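Threads > Brudville Notes > Chores and machines

Can a machine do my chores yet? A long thread from someone who unpacks boxes for a living and then goes home to more of them

1/ Pour yourself something, friends, I've been saving this one up since October and you know how I am when I get going.
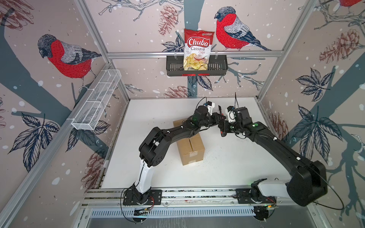

2/ I've spent a good part of my working life in the stockroom of a shop in Closthorpe, and every time I mention on here that my wrists ache, some kind soul replies that a robot will be doing it all before long. I've been hearing that for years! So I decided to take the question seriously, chore by chore, and say where I think we've got to.

3/ Start with cartons. A small box taped down the middle seam is the most ordinary object in my life, and I'd guess I could open one asleep. But think about what your hands do. One steadies the box. The other finds the end of the tape, which is always stuck flatter than you'd like, and worries at it with a fingernail until a corner lifts.

4/ Fingernails are the thing I keep coming back to. We never give them any credit. Most grippers I've read about have two stiff fingers, very good at pinching something with sides to it, and tape has no sides at all until somebody has already started peeling it.

5/ Two arms do help, I'll say that happily. For a long time the demonstrations you'd see were one arm picking up one block and putting it in one tray. With a pair, one can hold while the other pulls, and that covers an awful lot of housework when you stop to think: jars, lids, zippers, pillowcases, and the bread bag with the twist tie that somebody has wound the wrong way.

6/ Of course two arms also means two things that can bump into each other. My sister and I shared a kitchen for 4 years and I'm not sure we ever solved that one ourselves.

7/ Next, chips. I love chips, I sell chips (cassava ones go very fast with us, if you've never tried them please do), and they're a terrible thing to hand to a machine. A bag is mostly air. Squeeze it a bit too hard and you've got a bag of crumbs. Squeeze it too softly and it slides away from you. Stand it in a wire basket and it leans wherever it feels like leaning.

8/ When I train a new person on the snack shelves I tell them to pinch the top seam and let the bag hang. They've got it by the second bag. I've no idea how many tries you'd need to get the same thing into a robot so that it stuck. I saw a hobbyist write that 2,000 tries at one small task was a modest number, and I believe it, and I also had to go and sit down.

9/ Crumbs! I have strong feelings about crumbs. Dark crumbs on a white table should be the easy case, you'd think, as you can see every one of them. Seeing them was never my trouble though. My trouble is that wiping moves half of them to the edge, and then you need a cupped hand waiting there, and then there are the three that cling to the cloth and come back the minute you put it down.

10/ The round vacuums deserve a kind word. Mine is a secondhand Zusmont and it does the hall very nicely most days. It's never once cleaned a table, and it has eaten two shoelaces, but I'd be sorry to part with it. So if somebody asks me whether machines can do household chores yet, the fair answer is that one of them does part of one of mine.

11/ And the dishwasher, goodness, let's not forget the dishwasher. People stop calling a thing a robot as soon as it's been in the house long enough. What I'd pay real money for is something to EMPTY the dishwasher. Plates I think we might see fairly soon. The silverware basket, with the little spoon that's gone down sideways, I'm less hopeful about.

12/ Somebody asked me on Tuesday whether I'm worried for my job. A little, some mornings. We had 103 cartons come in that day and if a pair of arms had rolled up to the bay door and offered to take the bottom row of the pallet, I'd have made it a cup of tea. My back would like that very much.

13/ But the cartons are the part of the job people can see from the door. The rest of it is noticing. A box is crushed on one side, so you open it from the other. A bag has a slow leak and feels wrong in the hand. The label says one thing and the weight says something else. I can't always tell you how I know, and I wonder how you'd go about passing that along to anything, steel or otherwise.

14/ A neighbor of mine thinks I'm being too gloomy, and says folding towels was supposed to be impossible and now you can watch it done. That's fair! I watched one of those videos all the way through with my supper. It was slow, and the last towel came out a bit crooked, and so do mine, so I'm in no position to be snooty.

15/ My own scorecard, then, for whatever it's worth from a stockroom in Closthorpe. Floors, mostly yes. Lifting the same box onto the same shelf all day, yes if you build the place to suit. Opening any old parcel that turns up, getting there. Putting away groceries in a kitchen like mine, where the flour lives behind the toaster, I'd give it a good while yet.

16/ If yours can do the tape, write and tell me. I'd love to hear what it does about the corner.

Recent from Brudville Notes
The D'Amico label printer, one year on
Which shelf do the cassava chips go on? Your replies
Cleaning a Zusmont brush without losing your temper
Box cutters I have liked
Closthorpe market in the rain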